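Planning the Equipment Budget for a Two-Arm Housekeeping Cell

Last revised 18 February 2019 by Austra Lūse

Scope

This page covers the purchase plan for one two-arm robot station intended for room-service tasks: waste bins, bedding, surface clearing. It assumes the arms will be used in furnished rooms and that there is already a workstation able to run them. Building work, insurance and staff time are handled on separate sheets.

The worked figures come from the plan drawn up for the Kultia guest room project. Prices are entered in the sheet as quoted, before tax, in one currency.

Step 1. Write the task list before asking for quotes

List each task by object, not by room. "Clean bedroom" cannot be priced. "Remove bin liner, fit new liner" can. For each task, record:

Heaviest object handled
Lowest and highest working point, measured from the floor
Softest material touched
Whether one arm can do it alone

The last line decides most of the budget. If every task on the list can be done with one arm, stop and price a one-arm station instead. A second arm also adds a gripper, a controller channel, a set of cables and a larger spares shelf.

Step 2. Fix the reach

Take the lowest working point from step 1 and add the height of the mount. Suppliers quote reach from the shoulder joint, at full stretch. An arm at full stretch has little usable movement left, so plan for the work to fall well inside the quoted figure. The Kultia sheet uses 700 mm from shoulder to fingertip as the working limit.

Floor-level tasks are the ones most often missed. A base chosen for tabletop work may need a lift column later, and a column ordered afterwards usually means a new mounting plate and a second delivery charge.

Step 3. Choose the grippers by material

Thin plastic film, sheets and paper are harder on a gripper budget than rigid objects. A parallel two-finger gripper is the cheapest option and holds boxes and bottles well. Film tends to slide out of it unless the pads are soft and in good condition.

Ask each supplier for the price of replacement pads and links as separate lines. Mereck and Fagerlund both list pads singly; Dretutura sells them only as a full set. Enter the cost per change, then multiply by the changes expected in a year. The Kultia plan allows 10 pad changes per gripper.

Step 4. Allow for cables and power

Measure the cable run with the arm moved to its farthest pose, then add slack. Order one spare of each cable with the first shipment. Floor cables need a cover or a fixed route if people will walk through the room during work. Enter these as their own line - they are small sums, but they hold up a start date when missing.

Step 5. Budget for a test room

Use real furniture of the kind found at the final site. Bench tests do not show the limits set by a bed on one side and a sofa on the other. Minimum contents: bed with full bedding, nightstand, seat, bin, carpet of the same type.

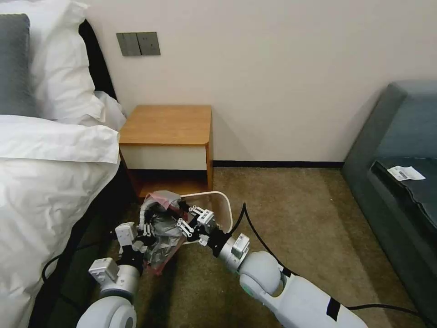
Bin liner task at floor level, both grippers at the bag.

Consumables belong here too. The Kultia sheet carries 109 bin liners for the first test block. Buy the brand and thickness the site already uses, as a change of film will affect grip settings.

Step 6. Add spares and contingency

Hold these on the shelf before the first test day:

One complete gripper
One wrist cable per arm
Pads for two changes
Fasteners for the mounting plate

Set contingency at 5 percent of hardware if all quotes are firm. If any line is an estimate, mark it and carry a separate allowance against that line only.

Step 7. Order of purchase

Place the arm order first, then mounts, then grippers. Test room furniture can wait until the arms have a confirmed ship date. Check quote expiry on every line: the Fagerlund gripper quote in the Kultia plan lapsed in December and had to be requested again at the new list price.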